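Pattern Cutting 1, Gristton Evening School
Notes for session 3: The set-in sleeve and ease
Handout revised 18/10/2020

Sleeves are my favorite part of the whole course, and I hope they'll be yours by the end of the month! A bodice mostly hangs there. A sleeve has to hang well when the arm is down and still let the wearer drive, hug somebody or get a jar off a high shelf, all from one flat piece of cloth.

Start with the three measurements we took last time: armhole, upper arm and shoulder to wrist. Draw the center line first, then square across it for the bicep line. The part above the bicep line is the cap, and its height decides nearly everything. A tall cap gives a narrow, smooth sleeve that looks lovely when you stand still. A shallow cap gives a wider sleeve with folds under the arm — and far more room to lift it.

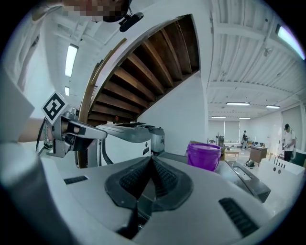 Ease is the difference between the body measurement and the garment measurement, and it comes in two kinds. Wearing ease is what you need to move at all. Design ease is what you add for looks, and you can be as generous as you like with it. The loose white sleeve at the left, with the bare forearm reaching out from it, is a good one to think about when you plan a short or pushed-up sleeve: the arm stretches forward, so the room has to be there for a reach as well as for a relaxed arm. Try reaching forward yourself in a fitted shirt and feel where it pulls. Across the back, isn't it? That's why the back half of the cap is drafted fuller than the front.

Walk the cap seam around the armhole before you cut anything. Stand the tape on its edge for curves (it makes such a difference). If the cap is far longer than the armhole you'll get puckers in a firm cotton, though a soft wool will shrink in beautifully under steam.

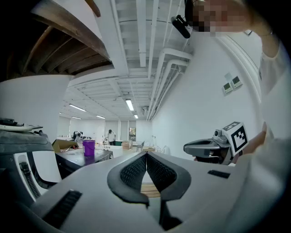 Notches next. One for the front, two for the back, and a single one at the shoulder point. Please mark them on the paper and the cloth! Two ease-stitching rows between the front and back notches, long stitch, tails left hanging.

For practice we'll use the Sutel calico, 132 cm wide, and you'll each need enough for two sleeves and a half bodice. Those on the tailoring option should look at the Wakent sleeve draft of 1932 in the green folder, which has a wonderfully high cap.

Homework: draft one sleeve at two cap heights, 16 cm and your own choice, and sew both in calico. Bring the paper patterns too. Reading is the sleeve chapter in Rojanasak, up to page 200.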